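Measuring what the drip line uses

4 min read

The rear beds at Dilon have been on drip irrigation for two summers, and until this year I had no figure for what they used. The household meter is no help, as it lumps in the laundry and the hose. In January I fitted a Weldu inline meter after the pressure regulator and read it each morning before the timer ran.

The first full month came to 2,681 litres for two beds, which was more than I had budgeted. February, after the changes below, came to 1,556 litres. That is a drop of 42 per cent. The months were not identical in weather, and I have not tried to correct for evaporation, so treat the figure as an indication only.

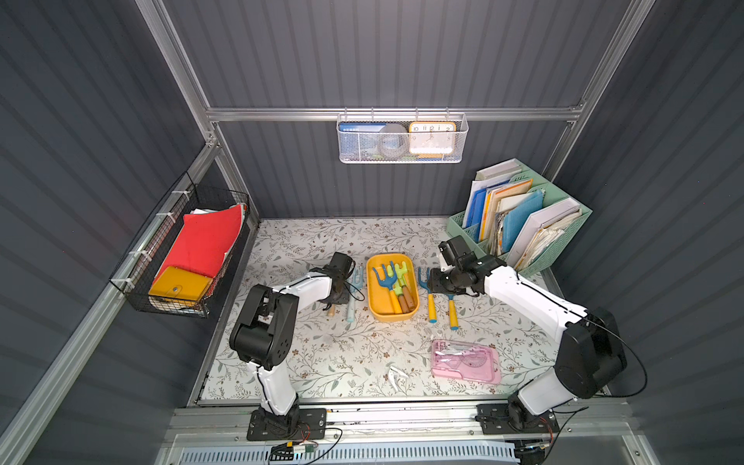
Small hand tool, short wooden handle.

The first change was the schedule. The timer had been running daily for a fixed period. I moved it to every second day with a longer run. Water from a single emitter in sandy loam goes down faster than it spreads, so a long run can push water past the roots. I checked by digging beside an emitter an hour after the cycle ended. The wetted zone stopped short of the clay layer, so I left the setting alone.

The second change was emitter spacing. The original line had emitters closer together than the planting needed, and several were watering bare soil between the capsicums. I blanked those off with goof plugs and relocated the rest. Punching new holes in old poly tube is unreliable in cool weather. Leave the tube in the sun first.

The third change was surface preparation. The top layer had crusted and was repelling water, so I broke it up by hand, shallowly, and applied a granular wetting agent before mulching. A narrow cultivator is better than a full-width one near the line, where a wide head tends to catch the stakes.

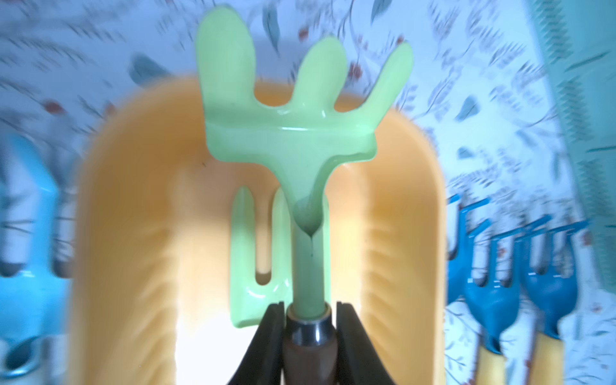 Three tines, green head, dark brown wooden handle.

Mulch went on at 20 mm, in sugar cane. Deeper is often recommended, but with drip underneath I want to be able to lift it and find a blocked emitter without clearing half the bed.

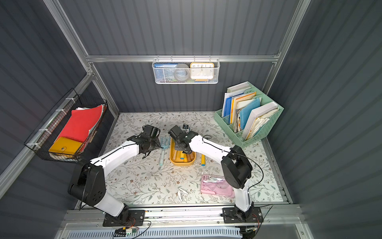
Posted by Lesell Garden Notes on Tuesday, March 19, 2024

Filtration is the part still to be sorted. The disc filter is a Brovance unit and the element clogs faster than it should on tank water. A partly blocked filter lowers the flow and makes the meter reading look better than it is. I now rinse the element weekly and record the flow rate before and after, so that a fall in consumption can be checked against a fall in pressure.

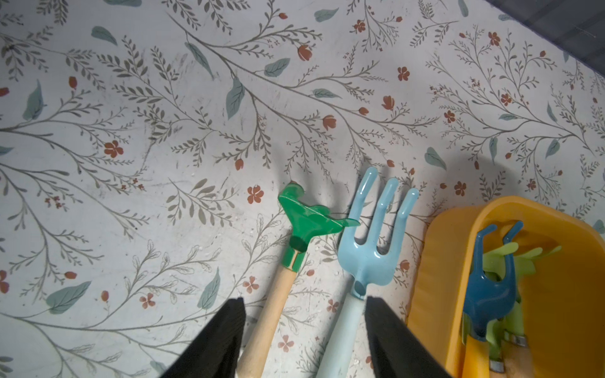
Hand tools on a floral sheet.

The meter stays in over winter with the timer off. Any movement on the dial will mean a leak upstream of the beds, most likely at the barbed elbow near the tank stand, which I have already replaced once. Next readings go up when the broad beans are in.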